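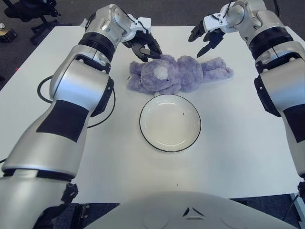
The Stinico Inirura is an estate car, and people buy estates for the space behind the back seats. Most of our 3000 miles with this one have been spent finding out how good that space is. The official figure for boot volume is generous, but it tells you little about how the car copes with what a household puts in it. A teddy bear like the fuzzy purple one lying on its side there will squash into any gap you leave for it. A plate won't, and a box of them needs a flat floor and something to stop it sliding. The Inirura does well with the first kind of load and less well with the second.

The reason is the floor. Stinico has fitted a two-level panel that can be set flush with the loading lip or dropped down into the well. In the upper position it makes a flat surface all the way to the front seats when the rear bench is folded, and long items slide in easily. The panel isn't fixed at the back edge, though, and with a heavy box on the front of it the rear lifts slightly over bumps and knocks when it comes down. We cured most of the noise with a strip of foam. In the lower position there is no noise at all, but you have to lift everything over the lip, and the step behind the folded seats gets in the way.

There are four lashing points and two bag hooks. The hooks are in the right place, just behind the wheel arches, and hold a full shopping bag upright. The lashing points are set into the side trim and are hard to reach once the boot is loaded. A net is an optional extra and we would tick the box for it.

On the road

Our car is the petrol version with the automatic gearbox. It has been used mainly for the run between Omside and the coast, 90 miles each way, most of it dual carriageway with a slow section through villages at the end. It suits the first part better. At a steady cruise the engine is quiet, the seats are comfortable and there is very little wind noise from the mirrors. Tyre noise is more noticeable, particularly on coarse concrete, and it comes mostly from the back. The load cover helps a little when it is pulled across.

In the villages the gearbox is the weak point. It is slow to respond when you press the accelerator from a rolling start, such as when joining a roundabout, and then gives you more than you asked for. Sport mode sharpens it up but holds on to low gears for too long. After a few weeks we settled on leaving it in normal and pressing the pedal earlier.

The ride is soft and better for it. With only the driver on board the rear can feel bouncy over speed humps. Put two adults in the back and some luggage behind them and the car settles down well. The steering is light and accurate enough, and the turning circle is tight for something this long. Visibility to the rear is poor because of the thick pillars, so the standard camera gets plenty of use. It needs wiping often in winter.

Inside

The dashboard is plain, and most of the important controls are proper buttons. The heater has its own dials. The radio volume has a knob. Only the heated seats are hidden in the touchscreen, two menus down, and on a cold morning that is a nuisance. The screen itself is slow for the first minute after starting the car, then works well.

Rear passengers have good headroom and a wide door opening. The middle seat is narrow and hard, and whoever sits there has to straddle a tall tunnel. Child seats go in without trouble on the outer seats, where the mounting points are behind zipped covers that don't get lost. With two child seats fitted there isn't room for an adult between them.

Storage for small things is mixed. The door bins take a large bottle and the glovebox is a useful shape, but the tray in front of the gear lever is shallow and a phone slides out of it in bends. The cup holders are behind the lever, where you knock them with your elbow.

What went wrong

One thing, and it was a minor one. In December the car refused to start after standing for several days in an open car park. The 12-volt battery was flat. A jump start got it going, and we took it to Stojanović, the independent garage in Omside that looks after most of our long-term cars. They tested the battery, found it sound and traced the drain to the tailgate latch, which wasn't always telling the car that it had closed. The boot light had stayed on under the load cover, where it couldn't be seen.

The latch was replaced under warranty by the dealer, who had the part in stock and kept the car for a morning. It hasn't happened since. If you are looking at a used Inirura, open and close the tailgate a few times and check that the warning symbol on the dashboard goes out each time.

Nothing else has needed attention apart from screenwash and a new wiper blade for the rear window. The front tyres are wearing evenly. The boot carpet is another matter. It is a thin, fluffy material that picks up dog hair and won't let go of it, and the plastic along the loading lip has already been scratched by a pushchair. A rubber liner and a lip protector would have been money well spent at the start.

Running costs

Fuel consumption has been fair for a car of this size. It does best on long, steady runs and drops off sharply with short trips around town, so anyone who mainly drives to the shops and the school gates should try the hybrid first. The hybrid has a shallower boot, as the battery sits under the floor, and it loses the lower position for the panel. For some buyers that will decide it.

Servicing is due once a year. Prices at Stinico dealers vary more than we expected, and it is worth ringing two or three before booking. Insurance was a little dearer than for the rival estates we looked at when the car arrived.

We have the Inirura for another few months. Next on the list are a roof box, a towing weekend with a small trailer and a set of all-season tyres, which may do something for the noise from the back.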